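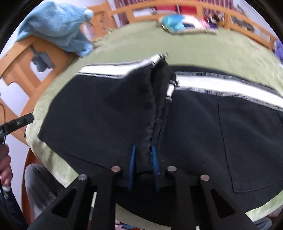
3 de noviembre de 2021

Mañana dedicada a la hoja de equipamiento. Farzad quiere la cifra cerrada antes de que acabe el mes y sigo con dos columnas sin precio: dedos de repuesto y transporte.

Situación de partida. La propuesta de Nadlow incluye pinzas manuales por parejas, baterías y una caja de herramientas. La de Clakari sale más barata por unidad, pero factura aparte los dedos, que son consumible. Con tela gruesa el desgaste se concentra en las estrías de la punta. Kumudini calcula un cambio de dedos cada 200 sesiones; yo he puesto 150 en la hoja hasta tener datos propios.

Lote de prendas: 54 piezas inventariadas. Faltan prendas con costura elevada y ribete, las que más problemas dan al doblar, porque el borde se frunce y la punta coge dos capas en vez de una. He pedido a Manolis que reserve 200 euros para comprar de segunda mano. Nada nuevo de tienda: la tela sin lavar se comporta de otra manera y luego los resultados no se trasladan.

Superficies. Éabha insiste en comprar una mesa regulable. Mi posición: se aplaza. El trabajo sobre cama es el caso que nos interesa y la colcha blanda forma parte de la dificultad. Si en el segundo trimestre hace falta una referencia rígida, se pide prestada.

Brazo fijo. Mulcahy ha contestado por fin. Plazo de entrega de catorce semanas, instalación no incluida, garantía de un año. Queda fuera de este ejercicio. Lo paso a la hoja de Umumetti, con nota para revisar la potencia de la toma del cuarto pequeño.

Total provisional sin brazo: 3.000 euros, IVA incluido, con una pareja de pinzas de reserva. Sin la reserva baja bastante, pero una avería de pivote deja parada a la persona entera, y el tiempo de reparación de Nadlow no está por escrito. Cillian les llama mañana para que lo pongan.

Pendiente: precio de los tornillos pequeños sueltos, seguro del envío, segunda oferta de baterías. Preguntar a Farzad si los cables van a fungible o a inventario.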